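机器人开放日:两条手臂怎样学会收拾东西

给小读者的科学参观记

适合八岁以上的孩子阅读。文中有些词比较难,第一次出现时会解释。

一、我们去了哪里

在布恩斯特德(Bunstead)镇的河边,有一栋两层的砖楼。楼里是达罗(Daro)机器人工作室。平时这里的大门是关着的,工程师们在里面做研究。每年他们会办一次开放日,请附近的学生进去看。

今年的开放日是2025年6月12日。来参观的学生一共80人,分成5组,每组由一位工作人员带着走。我们这一组的带队人叫埃尔维亚·奥乔亚。她在工作室里负责教机器人做动作。

进门以后,每个人先把水杯放在门口的架子上,把长头发扎好,把外套的拉链拉上。奥乔亚老师说了两条规定:第一,不跨过地上的黄线;第二,机器通着电的时候,手不伸到台子上面去。有人问,机器不动的时候能不能摸。她说也不能,机器不动,不等于它关掉了。它可能正在等下一个命令。

二、什么是机器人手臂

很多人听到“机器人”,会想到有头、有脸、会走路的那种。工厂和实验室里用得最多的机器人并没有脸,只有一条手臂。

你可以看看自己的手臂。肩膀能转,胳膊肘能弯,手腕能上下左右动,最后是手指。机器人手臂也分成这样几段。段和段连接的地方叫关节。每个关节里有一个电机,电机一转,这一段就跟着动。

手臂最下面的部分叫底座。底座一定要固定牢。你可以试一试:坐在一把会转的椅子上,用力去推桌子,椅子会往后跑。要是底座不牢,手臂一使劲,整台机器就会晃,本来对准的地方也就对不准了。

手臂最前端的部分叫夹爪。它相当于手,可是比手简单得多。人的一只手有五根手指,能捏、能握、能托、能拧。常见的夹爪只有两片,能做的事就是张开和合上。怎样只靠张开和合上做成许多事情,是工程师每天都在想的问题。

手臂里外还有很多线。有的线送电,让电机转起来;有的线送信号,告诉电机转多少。信号也会往回走,电机要把自己现在转到了哪里报告给电脑。线不能绷得太紧,手臂伸出去的时候会扯到;也不能太松,太松了会挂住别的东西。奥乔亚老师说,新来的工程师第一个星期常常就在学怎么走线。

三、自动化是什么意思

“自动化”就是让机器按照安排好的办法自己做事,不用人一步一步地动手。

家里的洗衣机就是一个例子。你按下按钮,它自己进水、转动、排水、甩干。自动门也是,你走近了,它就打开。

洗衣机做的事每次都差不多,所以它不用“看”。可是有些工作每次都不一样。比如收拾书桌,今天铅笔在左边,明天铅笔可能掉在椅子下面,后天可能压在一本书底下。要让机器做这样的事,光有固定的步骤就不够了,它得知道东西在哪里,是什么样子,该从哪里下手。

达罗工作室研究的就是这一类工作。他们的项目叫“普罗文堡”(Provumberg)。项目的目标写在一楼走廊的墙上,字很大:让两条手臂一起整理日常用品。

四、第一间房:机器人怎么“看”

第一间房里没有手臂,只有一台摄像头和一块屏幕。讲解的人是南末顺(Mal-soon Nam),她做的是和视觉有关的程序。

她先放了一只白色的杯子在桌上,屏幕上出现了杯子的图像。然后她把图像放大,放得很大很大,杯子就变成了许多小方格,每个小方格只有一种颜色。这些小方格叫像素。

南老师告诉我们,摄像头交给电脑的就是这些小方格。电脑一开始并不知道哪些方格属于杯子,哪些属于桌子。人看一眼就明白的事,电脑要靠计算才能得到。

办法是给电脑看许多图像,并且告诉它每张图像里有什么。看得多了,电脑就能找出规律。下一次见到一只没见过的杯子,它也有机会认出来。说“有机会”,意思是它有时候会认错。

一个同学问,什么东西最难认。南老师讲了三种。

第一种是透明的东西,例如玻璃杯。摄像头看过去,看到的多半是杯子后面的桌子。

第二种是反光的东西。灯光照在上面,会出现很亮的一块。手臂或者灯移动一下,亮的地方也换了位置,电脑容易弄错。

第三种是会变形的东西。一本书怎么放都是方的,一件衣服却可以摊开、叠起来、团成一团。形状变了,还是同一件衣服。

南老师让我们把自己的手帕、纸巾轮流放到摄像头下面试。平铺的手帕,屏幕上显示“布”。揉成一团的手帕,显示的是“纸”。南老师把这个结果记在了本子上,说以后要给电脑多看一些揉过的布。

五、第二间房:人怎么教机器人

上楼以后是第二间房。这里讲的是“示范”。

教机器人做动作有好几种办法。一种是写程序,把每个关节转多少度都写清楚。这样做很准确,可是很费时间,而且东西换个位置就得重写。

另一种办法是示范。人操纵机器人的手臂做一遍,电脑把整个过程记下来:每个时刻各个关节在什么位置,夹爪是张开还是合上,摄像头看到了什么。同一件事要做很多遍,每一遍的东西都摆得稍有不同。电脑从这些记录里学,学会在什么样的情况下该做什么样的动作。

埃米利亚诺·托瓦尔是负责示范的操作员。他给我们看了一张表,上面登记着从2月开始做的示范,题目是“把袋子里的东西取出来”,已经记录了325次。

有同学问,做错了的也算吗。托瓦尔说,做错的会做上记号,单独放在一个地方。有时候工程师想研究为什么会错,就要把它们找出来看。

他请两位同学上来做一个游戏,不用机器人。每位同学只能用一只手,而且只能用拇指和食指,还要戴上厚手套。任务是把一支铅笔装进布袋里。一位同学负责撑开袋口,另一位负责放铅笔。

第一次,撑袋子的同学手松了一下,袋口合上了,铅笔掉在地上。第二次,两个人商量好,等一个人说“开了”,另一个人才放。这次铅笔进去了。

托瓦尔说,两条机器人手臂也要这样配合。一条手臂的动作要等另一条手臂准备好。它们不会说话,配合的事由电脑来安排。

六、第三间房:两条手臂的工作台

纸袋是我们最后一站的主角。买东西的时候,店员把东西装进纸袋,我们提回家,再一样一样拿出来。这件事对人来说很容易,对机器人来说要分成好多小步。普罗文堡项目的工作台就是用来研究这些小步的。左右两条手臂都装在台子前边的一根银色铝轨上,底座在轨上固定好,手臂从前往里伸。红色的纸袋横躺在台面上,袋口朝右,左边的夹爪正好在袋口上沿的上方。袋子外面放着一包红色的零食和一个黄色的小包装,右边夹爪的两个指尖就在小包装的上方。仔细看袋子里面,还有一个深色的小东西。它在靠里的地方,只露出一部分,机器人要找到它,比找外面那两包难一些。 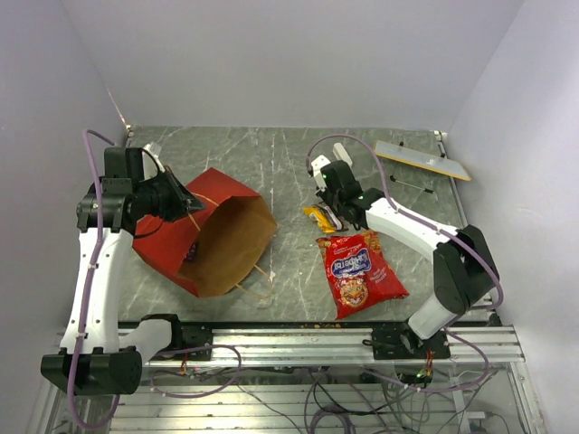
为什么要用两条手臂?想一想你自己是怎么做的。如果只用一只手从躺着的纸袋里拿东西,袋子常常会跟着一起走。你会用另一只手按住袋子,或者把袋口拉开。机器人也可以这样分工,一条手臂管袋子,一条手臂管里面的东西。

纸袋还有一个麻烦,就是它软。夹得太紧,纸会皱,甚至会破。夹得太松,纸会从夹爪里滑出去。零食包装又是另一种软,里面有空气,捏一下会瘪,松开以后又可能鼓起来。所以同一个夹爪,碰到不同的东西,用的力气不一样。

工程师怎么知道力气合适不合适?一种办法是看电机用了多少电。夹爪合上的时候,如果碰到东西,电机会更费力,电流就变大。电脑读到这个变化,就知道夹住了。你推一扇很重的门,会感觉到手上吃力,道理差不多。

黄色小包装的表面是发亮的。南老师在第一间房讲过,反光的东西不好认。我们组里有人马上想起来了,问是不是这个也难认。奥乔亚老师点点头,说练习的时候要特意选一些亮的包装,练得多了,以后遇到才不容易错。

七、一个动作要分成几步

奥乔亚老师发给每个人一张白纸,让我们写出“从纸袋里拿出一包零食”的步骤。很多同学只写了两步:伸手,拿出来。

她说,如果照这两步去做,机器人会停在那里。它不知道手要伸到哪里,也不知道什么时候合上夹爪。后来我们一起把步骤写得更细:

找到纸袋在哪里。
找到袋口朝哪个方向。
一条手臂移到袋口旁边,张开夹爪。
轻轻夹住袋口的边,把袋口撑大。
另一条手臂对准袋口,慢慢往里伸。
找到里面的东西,张开夹爪。
合上夹爪,检查有没有夹住。
沿着进去的方向退出来。
移到台面上空着的地方,放低,松开。
两条手臂都回到开始的位置。

写完以后,埃尔维亚·帕切科老师又加了一条。她是工作室里管安全的工程师。她加的是:每一步之前,先检查两条手臂会不会碰到一起。

两条手臂离得很近,又要伸向同一个地方,碰撞是要小心防止的。电脑里有一个手臂的模型,每次要动之前,先在模型里算一遍。如果算出来会碰到,就换一条路走。有时候绕一个弯,多花一点时间,也比直着过去好。

八、同学们提的问题

参观结束前有提问的时间。工作室的负责人梅尔基亚德斯·萨穆迪奥来回答。下面是我们记下来的几个。

机器人会累吗?
它的肌肉不会酸,因为它没有肌肉。不过电机用久了会发热,零件会磨损,螺丝会松。每天开机以前要检查一遍。

它知道袋子里装的是吃的吗?
它可以学会把一种图像和“零食”这个名字连在一起。它不会饿,也不会想吃。

为什么不用一只和人一样有五根手指的手?
那样的手也有人在做。手指多,能做的动作多,零件也多,控制起来更复杂,坏了也更难修。我们现在研究的事情,两片夹爪可以先试。

如果它把东西弄掉了怎么办?
要看掉在哪里。掉在台面上,可以再找一次、再夹一次。掉到台子外面,就得由人捡回来。

它以后会到我家里来收拾房间吗?
现在还不行。家里的东西种类太多,还有人和小动物走来走去。先要在台子上做好,才能考虑别的地方。

小孩能当机器人工程师吗?
长大以后可以。现在可以先学数学,多动手做东西,坏了的玩具在大人同意以后拆开看看里面。拆的时候把螺丝放在一个小盒子里。

九、回家可以做的小实验

这个实验需要两个人。准备下面这些东西:

一个纸袋
三样不同的小物品,例如一块橡皮、一团毛线、一个空的小包装袋
两个晾衣夹
一条围巾或者眼罩

第一轮:把三样物品放进纸袋,纸袋横放在桌上。一个人用一只手拿一个晾衣夹,只能用夹子碰袋子和物品,把三样东西取出来。记下用了多长时间。

第二轮:还是同样的物品。这次两个人各拿一个夹子,一个人夹住袋口,一个人取东西。再记一次时间。

第三轮:取东西的人蒙上眼睛,夹袋口的人用说话来指挥,只能说“左”“右”“前”“后”“高”“低”“开”“合”这几个字。

做完以后,可以讨论这些问题。哪一样物品最难夹?第一轮里袋子有没有移动?第三轮里,哪个字说得最多?如果指挥的人说错了一个字,会发生什么?

第三轮有点像电脑和手臂的关系。摄像头负责看,电脑负责算,手臂只收到命令。命令里少一步,动作里也会少一步。

十、词语解释

关节:手臂上两段相连、可以活动的地方。
电机:通电以后会转动的机器零件。
底座:手臂最下面用来固定的部分。
夹爪:手臂前端用来夹东西的部分。
像素:组成数字图像的小方格。
示范:由人先做一遍,让机器人跟着学。
铝轨:用铝做的长条,可以把零件装在上面。

参观地点:布恩斯特德镇马尔多纳多(Maldonado)路,达罗机器人工作室。学校集体报名请由老师提前联系,每组需要2位成年人陪同。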